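Notebook, cell 2 (Grallinen bench), June

Picked up from the page before. The left arm stopped again at 14:20 with the same overcurrent fault on the gripper. That makes 3 with the same code since we switched to the plug and cord tasks. Gudrun was at the desk and hit stop before the controller finished backing off, so the log ends early on this one. Cycle counter read 1657 at the stop.

The first two I had put down to a bad start pose. I don't think so anymore. Start pose was checked against the Tasideck file before the run and both arms were where they should be.

What the log shows, left arm:
Grip command goes out, fingers close, current climbs to the hold level as usual. Then the arm starts its move and the current doesn't settle. It keeps climbing for 820 ms and the drive trips. The wrist load is pulling sideways the whole time. On a clean cycle the sideways load is close to nothing until the plug meets the socket.

So the gripper is fighting something, and the cable is my first suspect. With both grippers in the middle of the bench and leads lying between them, a lead only has to catch under a finger or around the wrist on one side and the other arm ends up pulling against it. The two controllers don't share load data in this build. Each sees its own current and pushes on. 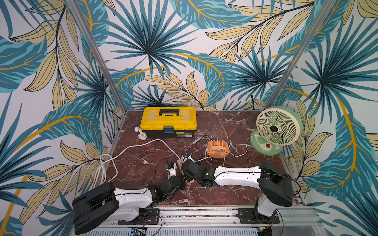 Checks done this afternoon

1. Power off at the main switch, arms supported by hand, brakes confirmed. Helge on the right arm, me on the left.

2. Left gripper fingers off. No cracks. One screw on the inner finger was a quarter turn loose. Tightened it and marked it with paint pen. I don't believe it caused the trips but it goes in the record.

3. Left wrist turned by hand through the full range. Smooth. No notch, no noise.

4. Cable along the upper arm link: tugged at each tie point. Fine. Connector at the wrist reseated anyway.

5. Ran the gripper open and closed on air, 167 cycles, nothing else moving. No trip. Hold current flat. That pretty much clears the drive and the motor for me.

6. Put a lead over the left wrist on purpose, low speed, hand on the stop. Current climbed the same way as in the log. Stopped it before the trip. Helge watched the trace and agrees it has the same shape.

Item 6 is as close to a proof as I'm going to get today. It doesn't tell us which lead it was at 14:20. We had already cleared the bench by the time I thought to ask, and that was my mistake. Next time, hands off the leads until somebody has drawn how they lie.

Second matter, and the more serious one. Gudrun raised it and she is right. The sockets on the strip are real sockets and we have been treating the strip as just another part. The fingers on the left arm are meant to hold the strip body while the other arm does the plugging. If the strip moves, the same command puts a finger on the socket face instead, and the force limit is set for gripping a plug, so it will press there quite happily. 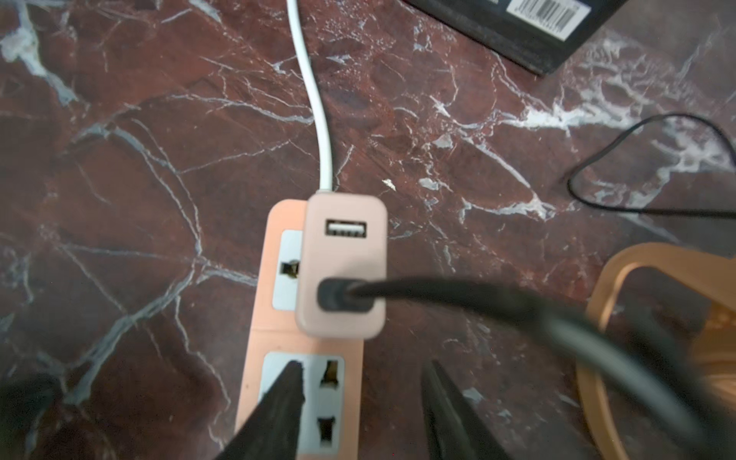

Nothing in the grasp check looks at where on the strip the fingers land. It checks finger width and current and passes. I went through the Stirko config twice to be sure, and there is no field for it. Helge thinks we can add a keep-out box over the socket faces using the strip pose we already estimate, but the pose is only updated at the start of a cycle. A strip that slides halfway through would carry its box in the wrong place. He will look at updating it before every close command and see what it costs in cycle time.

Until that is in, the rule for this cell is that the strip's supply cord stays unplugged at the wall end for any run where the arms are enabled. No task we have written needs live power. I taped a note to the Jardine supply box and put the same words at the top of the run sheet. Gudrun wants a keyed switch instead of a note. Agreed, she is ordering one.

Also changed: left and right wrist load limits in the cord tasks brought down one step, and a trip on either arm now stops both. Tested the second part by tripping the right arm from the console. Left arm stopped with it. Tried it the other way around, same result.

Still open:
Shared load data between the two controllers (Helge).
Keep-out box and pose update (Helge).
Keyed switch (Gudrun).
Go back through the earlier two logs and compare the sideways load with today's (me, tomorrow morning).

Cell left powered down, stop button in, supply cord out and hung on the hook.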